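The Second Signature
How a one-page form decides who may change jobs on a temporary work visa
By Rangi Sheehan

A worker admitted on an employer-sponsored visa holds permission to work, but in most cases the permission names one employer. A new job requires a new petition, and the petition must be filed while the old status is still good.
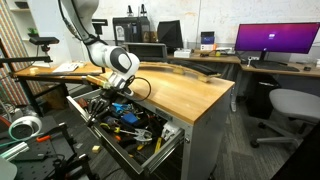
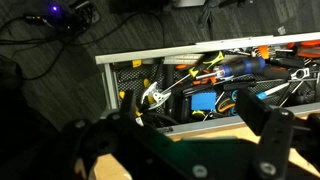
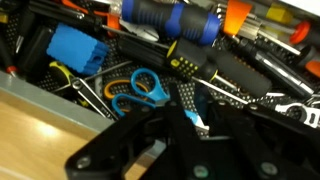 Photos: Paora Cosgrove

The rule is easy to state and hard to use. In the months before this article went to press, I read case notes from Gratemum, a legal aid office that handles employment and immigration matters together. The office opened 2,273 files in its last reporting year. Of these, 37 involved a worker who had a written job offer, met the requirements for the position and still did not move.

The notes point to timing. A petition for a new employer needs proof that the worker has kept valid status, and the usual proof is recent pay records. Those records are held by the employer the worker intends to leave. Some employers hand over copies the same day. Others ask why they are wanted. One file describes a machinist at a parts supplier called Lidirier who asked for six pay stubs in September and received two.

Gratemum now uses a one-page request form, which staff call the second signature. The worker signs it first, and a payroll officer signs to confirm that the records were given or refused. The form has no legal force of its own. Its value is as evidence: a dated refusal can be attached to the petition along with bank statements and tax transcripts, and the reviewing officer can see that the gap in the record was not the worker's doing.

Cost is the other barrier. The new employer generally pays the filing fee, but smaller firms often have no lawyer on call and price the work by the hour. Clarkness, a staffing firm that places technicians, quoted one client $2,898 in legal charges for a single transfer, before government fees. The client had 50 employees and had never sponsored anyone. It withdrew the offer.

Several proposals would loosen the tie. The broadest would issue permission by occupation, so that a welder could work for any employer with an approved wage level in that trade. A narrower version would keep the petition but allow a fixed period between jobs, during which status would continue – with or without a pending filing. Opponents of the first argue that wage enforcement depends on knowing who the employer is. The second draws fewer objections, although it leaves the problem of records untouched.

Gatchalian, a newsletter for payroll managers, has suggested a smaller step: electronic access to pay records for every employee, kept open for a year after the job ends. Many large employers already provide this. Extending it would help citizens and noncitizens alike, and it could be done under state labor law, with no change to the immigration code.

Gratemum plans to revise its form this year to add a line for the date the records were first requested. The present version shows only the date of the answer.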